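Home Features Reviews Archive Subscribe

The table that promises to tidy your life

Gollgate would like you to believe that your kitchen table is the reason you feel tired. The furniture firm's autumn brochure uses the word "calm" on nearly every page, and its new pale wooden table, the Kureo, is sold as a cure for clutter. I have owned four tables in my adult life. All of them were covered in post within a week. 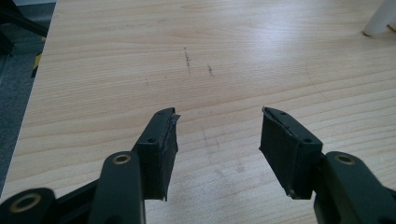 By Imogen Farrow
Homes columnist

The case for pale wood goes like this. Light surfaces bounce daylight about, rooms feel bigger, and the people in them put things away. The first part I can accept. The last is a hope, and at £1576 it is a dear one.

Gollgate points to a survey of 103 buyers, most of whom said they felt "more settled" after a month. Well, they would. Anyone who has just spent that much on a table has good reason to feel settled about it. I asked whether the firm had spoken to the same people a year on and was told that this was "an interesting idea".

Miver, which sells a plainer table for a good deal less, makes no claims about your mood. Its leaflet gives the size, the weight and how to deal with a scratch. I found it oddly restful to read.

What pale wood does do is show things up. A pen mark, a ring of tea, the crumbs from breakfast – dark tables forgive all of these, and light ones keep a record. You may well wipe yours more often. I'm not sure I would call that calm.
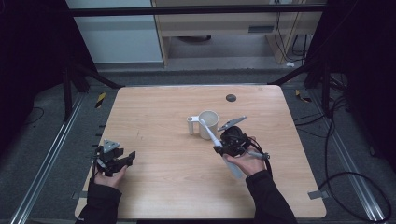
What to ask in the shop

Ask how the top is sealed, and whether you can do it again yourself. Ursu will re-oil its own tables for £116, but the price is in small print and collection is extra. Lean on a corner. Take a cup in with you and put it down hard.

Then go home and clear the table you have.

More in Homes
Do we need another lamp?
The trouble with open shelves
Six sofas, one sore back
October's letters: your views on carpet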